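Pulum Household Textiles and Storage Collection
Data card, version 5

Maintained by: Josiane Langlois, Etdale Domestic Studies Unit
Contact for corrections: Killian Huet
Last revised: March 2026

Summary

Pulum is a collection of 373 still pictures of ordinary household goods in use and in storage. Its principal subjects are towels and other cloths, together with the boxes, bins and chairs on or in which they are commonly placed. The collection supports the study of how soft goods are described in writing when they are folded, gathered or draped, and when their full shape cannot be seen.

Contents

The pictures are grouped into 19 sets. Each set corresponds to one arrangement of furniture and goods. Sets differ in the number of pictures they hold, and users should not assume an even distribution. Each picture has one short caption in English and one list of object terms. Captions were written by staff at Etdale and reviewed by a second reader.

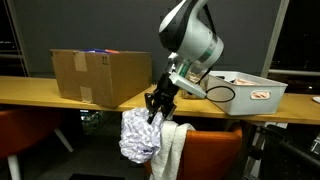

Patterned cloth and off-white towel, with orange chair, cardboard box and white storage bin at the desk.

Labeling conventions

Cloths are labeled by visible pattern and color. The term "towel" is applied where the item can be identified as such; otherwise "cloth" is used. A cloth that is crumpled keeps the same label it would receive if laid flat, and its condition is recorded in a separate field. A towel hung over a chair is labeled "draped," and the chair is entered as its support.

Open containers are labeled by type and material. Goods inside them are named only when they can be identified. Partly visible goods are recorded by color alone, for example "pinkish object, in bin." Printed handling symbols on cartons are noted as present and are not transcribed.

Known limitations

Fiber content is not recorded. Contents of clear containers are described by color and texture, and granular materials are not named. In the Gulasine sets, labels for pale purple and lavender were merged in January; earlier copies of the term list keep them separate.

File organization

Captions are stored as plain text, one file per set. Object terms follow the Lebrun word list, which is included in the docs folder. Line length in caption files does not exceed 100 characters.

Corrections

Requests should state the set number, the present label and the proposed label. Accepted changes appear in the next version.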